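3.2 Desk mats and the personal surface

Of all the things our participants kept on their desks, the mat was the one we had thought least about when we planned the study, and it ended up taking more of our evenings than anything else. We had a line for it on the inventory sheet between "lamp" and "drinking vessel," and that was that. Then the sheets began to come back from Hostville, 139 desks in the first round, and people had written in the margins, up the sides and over onto the back, all about their mats!

A word on what we mean by the term. We counted as a desk mat any flat, flexible sheet that was left lying on the work surface from one day to the next and was long enough to sit under a keyboard. Small mouse pads were left out, as were the paper blotters that a few of the older participants still use and are very fond of (these are taken up in Section 3.4). Plain mats and printed mats were coded separately, and the printed ones were sorted again by subject: landscapes, maps, patterns, lettering, and drawn characters, with a good many mats falling under two headings at once. Figure 4 shows a printed mat on a white desk, with a long-haired girl in the anime style toward one end and snowy trees toward the other.

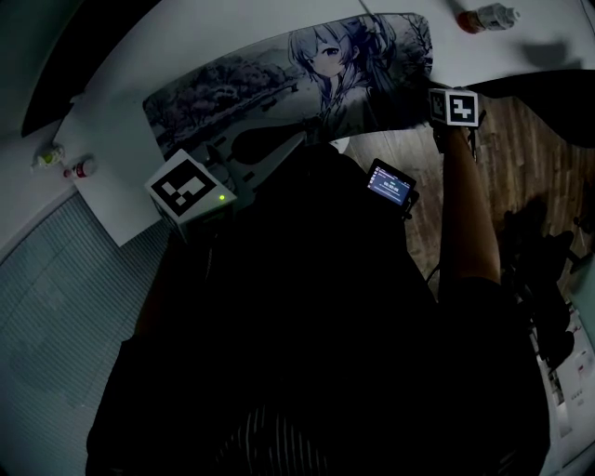

Figure 4. Printed desk mat combining a drawn character and a winter landscape, coded under both headings.

Our coders disagreed more often over mixed designs than over any others, and we spent a very pleasant February afternoon going through them together with a pot of coffee. Ghislain Doucette, who had done the coding for the earlier Mumano survey, argued that the character should always be taken as the main subject, however much of the mat the scenery covered. The rest of us were slower to agree. In the end we kept both codes and let each design count once under each, and the totals in Table 2 should be read with that in mind.

What people told us in the interviews was a good deal richer than the codes. Several spoke of choosing a mat the way one chooses a poster, except that a poster goes on a wall you may hardly look at, while the mat lies right under your hands all day long. One participant, a bookkeeper, had moved hers through 4 different desks and said that a new desk felt like somebody else's until the mat was down. Eyvindsson's idea of the "carried surface" fits her account nicely, and we return to it in Section 5, along with the question of what becomes of a mat once its owner starts sharing a desk.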